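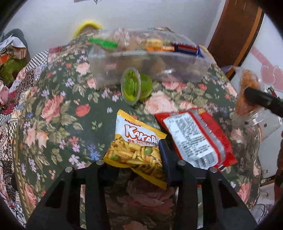 Rafferty Montoya asked in the review thread whether a packet lying with its back up should take the label from its barcode panel or from the front of the same product elsewhere in the set. The answer used throughout this release is the barcode panel, when it can be read. A front seen in another picture is not evidence for this one.

Clakport Snack Table

README, release 12
Last edited March 16, 2021

Contents

Clakport covers small packaged snacks and the things kept near them on a table: packets, cups, clear containers, cloths. It was put together for people who write sorting and inventory labels for pantries and break rooms. The release holds 3,221 labeled items in 17 folders. Folders are grouped by table covering, so all patterned fabrics sit together and plain surfaces follow.

Label fields

item_type: packet, bag, cup, container, cloth, other
face: front, back, side, unclear
brand_text: as printed, capitals kept
contents_shown: what the printed picture on the pack shows
main_color: one word
state: upright, flat, on side, overlapped

Notes on the fields

brand_text is copied letter for letter. KaKaBi keeps its three capitals. Chinese characters on the same bag go in a separate field, script_2, and are entered only if every character is legible. Partial strings are left blank.

contents_shown refers to the printing. A yellow bag with fried sticks and green peas on its lower half gets "sticks, peas" and nothing about what is inside. No pack was opened for labeling.

face is set to back when the ingredient panel or barcode is up. A red packet with a white text panel is still main_color red – the panel does not count toward color.

Items inside a clear container get item_type only if their outline can be followed through the wall. Otherwise use other, with main_color filled in. Blurred baked goods are entered as "baked, brown". The container itself is a separate entry.

Cups on their side take state "on side" whichever way the rim points. Rim direction was a field until release 10 and was dropped; Xiomara Mahmoud has the old values.

Fabric

The pattern is recorded once per folder in cloth.txt, in plain words ("large pink roses"). Do not add fabric entries to the item list.

Known problems

Silver inner surfaces on torn or folded packets were sometimes entered as main_color gray. Most were corrected in July. Whitfield folders have not been rechecked.

Lime green and bright green are both stored as green.

Changes since release 10

Added script_2
Removed rim direction
Merged "pouch" into packet

Contact

Label corrections go to Esperanza Thibodeaux with the folder name and item number. Questions about cloth.txt go to Tavion Mbeki.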